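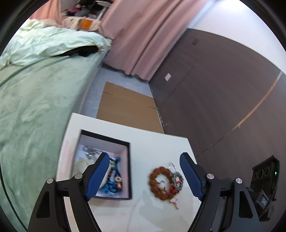
Open box and a small pile of jewelry, October.

Clear from 9 p.m. until a little after 1 a.m., then high cloud from the west. Seeing average, transparency good. Set up the 200 mm reflector on the Ludberg pad and left it to cool for an hour before touching collimation. The secondary was off by a small amount, same direction as last month, so I suspect the lower spring.

Polar alignment took two passes. The Bovura mount reported a good solution on the first, but the drift test disagreed, and I trust the drift test. After the second pass the star stayed on the wire long enough that I stopped checking.

Main target was the variable in Cygnus I have been following since spring. Took 36 exposures through the green filter, discarded 3 for trailing, and kept the rest for photometry. Comparison stars are the same two as before. The third one I tried in September has a faint companion inside the aperture and should not be used again. Note for the log: the file headers still carry summer time. Correct before reducing.

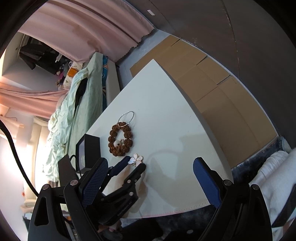 Guiding was steady in right ascension and poor in declination, with a slow sawtooth that did not go away when I changed the aggressiveness. Backlash, most likely. Grorkach, the guiding program, has a compensation setting, but the last time I turned it on it overshot and I lost half a run. Balanced the tube slightly camera-heavy instead. The sawtooth got smaller.

Focus shifted as the temperature fell. I refocused at 10:40 and again at midnight, both times inward. Should write down the step counts next time, together with the tube temperature, and stop doing it by eye.

Spent the last clear half hour on Saturn without the camera. Rings thin, one moon certain, a second suspected and not logged. Roughly 1000 darks and flats are now sitting in the old library from the Mackay site. Most are at the wrong gain and can be deleted.

Dew on the finder at pack-up, none on the primary. Heater strap cable is loose at the plug end and needs a new connector. Closed up at 1:25 a.m.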